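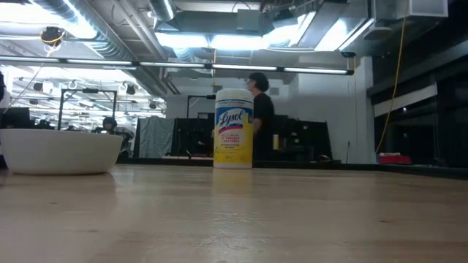 I went back and forth on the Norkness work table for most of November before I finally paid for it, and I've been using it long enough now that I think I can give it a fair write-up. Short version: I like it a lot, I would buy it again, and the finish is softer than the product page made me believe. If you look across the top toward the light you'll see faint scratches and scuffs, mostly toward the middle and the right-hand side, and there's a bit of glare off the overhead lights too. Straight down it looks nearly perfect. Get low and you see everything.

OK, the details. I paid $600 with delivery, which was more than I wanted to spend (I had my eye on the Mendora folding table, and I'll get to that one). It came in two boxes, and the box with the top in it was heavy enough that you will want a second person on the stairs. The legs bolt on with eight big bolts and the hex key they give you is fine, but I swapped it for a proper one after the first leg and my wrist was much happier. The instructions have one drawing that's plain upside down. You'll know it when you get there.

What sold me is the color. It's a pale honey wood, very even, and it makes anything you put on it look good! I've had dark tables before and every crumb showed up, and small black parts just vanished on them. On this one I can put down a white bowl and a handful of odds and ends and find everything again without moving my lamp. It's also big. I can sort on one end and eat lunch on the other - I know, I know - and still have elbow room.

Cleaning is where I have to be a little picky. The care card says damp cloth only. Well, that isn't how people live, and there's a tub of Lysol wipes on the table more often than not. So far I haven't seen any cloudy patches or sticky spots that I'd blame on the wipes, but I do go over it with a dry cloth afterward and I never leave one sitting there. If you're the type who follows the card, great, follow the card. The scuffs bother me more. Anything with a hard foot will leave a mark if you drag it, so lift your stuff. 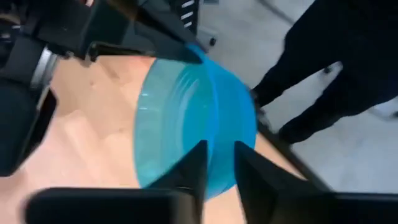
Delside Home & Bench, Issue 110, page 57

Plastic bowls are what I'd pair with this top. The thin see-through blue ones are my favorite kind for sorting, and they're light enough that tipping or sliding one around doesn't worry me the way it would with a heavy stoneware thing. You can see the wood right through the side, a little greenish in places, and I find that really pretty (maybe I'm easy to please). They do catch every reflection going, so if you take pictures of your projects like I do, expect bright spots on the plastic.

About that Mendora. I borrowed one for a weekend before deciding, and it's a perfectly decent table for the money. It folds flat, it fits behind a door, and one person can carry it. It also wobbles when you lean on a corner, and I lean on corners constantly. If you need to put your table away at night, get the Mendora and be happy. If it's going to live in one spot, I'd save up.

A couple of things I'd change on the Norkness. The edges could be rounded off a touch more, my forearms notice after a long afternoon. There's no shelf underneath and no holes drilled for one, and the add-on drawer is sold separately for $110, which felt a bit cheeky for one drawer. I skipped it. I also had to write in about a missing foot pad and it took almost two weeks to show up, although they did send a full set in the end.

Would I oil it? I'm still deciding. I've got a can of the Pavliuk clear wax on the shelf and I tried a dab on the underside, where it went a shade darker and felt nice and smooth. I'll probably do the whole top once it's warm enough to leave the windows open.

Four stars out of five. Reviewed 05/02/2020.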